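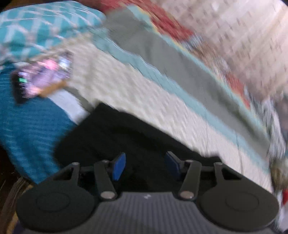 ハンドグリッパー収録 事前・事後点検表(布もの・寝具編)
2021年7月改訂 第4版
作成:Nabila Mandagi 確認:Remigiusz Lis

5月版から項目を入れ替えました。布ものの収録は本当に面白いです。同じタオルでも、つかむたびに形が変わるので、学習用の例としてこんなに豊かな題材はなかなかありません。そのぶん点検で拾っておきたいことも多く、コメント欄がどんどん長くなっています。気づいたことは遠慮なく書き足してください!

記入方法:○=良好 △=使用可、要観察 ×=使用中止

A.グリッパー本体

[○] A-1 指先の青いパッドに浮き、めくれがない
コメント:端を爪で軽くなぞって確認。左右とも見ること。前回は片側だけ見て終わっていた記録がありました。(Zahira)

[○] A-2 パッド同士がまっすぐ向き合って閉じる
コメント:薄手のハンカチを1枚はさんで引いてみると、ずれがすぐ分かります。この方法、Syahrulさんの発案ですがとても良いです。標準手順にしました。

[△] A-3 腕の付け根のピンにがたつきがない
コメント:右がほんの少し動く。収録には差し支えなし。次回も同じ人が触って比べること。(Gilang)

[○] A-4 外側リンクのねじ頭が緩んでいない
コメント:締めすぎると開閉が重くなります。手で回らなければ十分。

[○] A-5 リンクの三角の開口部に糸くず、ほつれが入り込んでいない
コメント:布の日はここが一番詰まります。フリンジ付きの布を使ったあとは、その場でブラシをかけてください。

[○] A-6 指をはさむ位置に手を置かずに握れる
コメント:初めての人には、必ず電源の要らない練習用で2回開閉してもらってから渡す。

B.カメラと記録

[○] B-1 レンズに指紋、繊維の付着がない

[○] B-2 指先が左右とも画面に入っている
コメント:パッドが両方見えていないと、つかんだ瞬間を後から決められません。

[△] B-3 移動中のぶれが許容範囲
コメント:指先はくっきりしているのに、向こうの布だけ斜めに流れることがあります。大きく振って移動するとこうなります。ぶれた区間も消さずに残してください。近づく動きそのものが大事な例なので! ただし、つかむ直前は一呼吸おいて、布の縁が読める速さまで落とすこと。(Remigiusz)

[○] B-4 空き容量72GB以上
コメント:残りがこれを下回ったら、Osmanへ転送してから再開。

[×] B-5 時刻合わせ
コメント:朝の時点でずれあり。合わせ直して再点検、○を確認したので開始。×の記録は消さずに残しています。

C.布と作業面

[○] C-1 布の山に、針、クリップ、安全ピンなどが混じっていない
コメント:手で押さえず、1枚ずつ持ち上げて確認。山にしてからでは見つかりません。

[○] C-2 色と柄に幅がある
コメント:無地ばかりだと楽ですが、格子や細かい模様、でこぼこした織り、縁取りのあるものが重なった山のほうが断然いい例になります。黒い布はぜひ1枚入れてください。折り目が見えにくく、人がどこをつまむか迷うところまで記録できます。

[△] C-3 布以外の私物が作業面に出ていない
コメント:電話、菓子の袋、書類は開始前にかごへ。途中で気づいたときは収録を止めて、備考に時刻を書く。

[○] C-4 床に布が垂れて足に絡まない
コメント:大きい布は作業面の内側に寄せる。後ろに下がる動作のときが危ないです。

D.人

[○] D-1 手首、親指に痛みがない
コメント:100回つかんだら必ず交代。調子が出てくるとつい続けたくなりますが(私もそうです)、交代した人の癖が加わるのも学習データにはありがたいことです。

[○] D-2 二人一組で、片方が記録係
コメント:失敗したつかみにも印をつける。すべった、2枚一緒に持ち上がった、途中で落とした。どれも貴重です。

[○] D-3 袖口、名札のひもが可動部にかからない

E.終了後

[○] E-1 パッドを乾いた布で拭いた
[○] E-2 本体を開いた状態で保管箱に戻した
[△] E-3 Bremiritz側の一覧に回数を記入した
コメント:午後分が未記入。Zahiraさんが翌朝入力予定。

総評(Nabila)
使用中止にあたる不具合は残っていません。A-3だけ継続観察。布の山の作り方が前よりずっと多彩になっていて、見返すのが楽しかったです。次は枕カバーの中に手を入れる動きを試したいので、A-5の確認間隔をどうするか、Gilangさんと相談します。

関連資料
・点検表 食器と台所用品編
・点検表 紙箱と袋編
・Celtico用パッド交換手順
・Bristine 収録室の使い方
・失敗例につける印の一覧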